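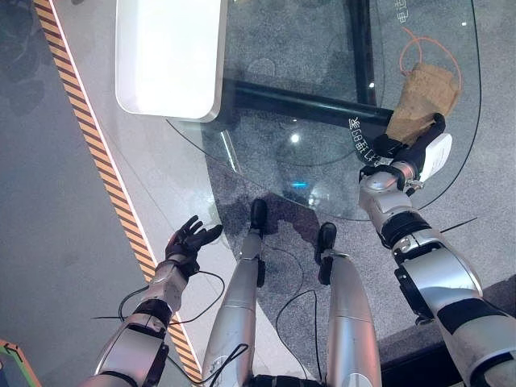

What do visitors need to bring to the furnishings open day at Kulari?
Closed shoes and a form of identification. Registration takes place at the front desk, and the visit lasts 60 minutes, followed by an open period in the showroom.

Report on the Spring Visit to the Kulari Furnishings Center

The Hirkeo Association of Interior Suppliers visited the Kulari center in April. The group was received in the lobby at 10 a.m. and divided into two parties, one beginning in the glass workshop and the other in the meeting rooms on the upper floor. This report follows the route taken by the second party.

The upper floor is furnished as a series of small rooms for waiting, reading and informal talks. Round glass tables are used in several of them. The one our party examined most closely has a transparent top with a beveled edge, which shows a faint greenish tint. It stands on gray speckled carpet, and the pattern of the carpet can be seen clearly through the glass. Members who work with smaller offices remarked that a table of this type leaves a room looking open, although it also leaves every cable on the floor in plain view. Kulari recommends that floor cables be routed along the wall before the furniture is placed.

A discussion followed on what may be set down on glass. Rough packaging was the main concern. Tan paper and burlap bags are now common for samples and gifts, and grit caught in the fibers can mark a polished surface when a bag is dragged. The center asks that bags be lifted clear of the top, and it supplies felt mats on request. Cord and string should be removed at a side counter.

The workshop on the ground floor was the second stop. Edges are ground and polished here in batches of 30, and each top is checked under a lamp before it is wrapped. The center reported an output of 4000 tops last year, most of them round. Frames are supplied by De Luca and arrive already finished. The party was shown two bevel widths side by side — the wider one catches more light and is also the more easily chipped in transport.

Lunch was served in the Urnodow Room. The acoustics there are poor, and the short talk on carpet wear could not be followed from the back. We have asked that the slides be sent to all members.

The showroom was open until 2 p.m. Price lists were available at the exit, with a separate sheet for replacement glass. Orders placed by members through the Association will be collected in May, and delivery to the upper floors of buildings without an elevator must be arranged with the center directly.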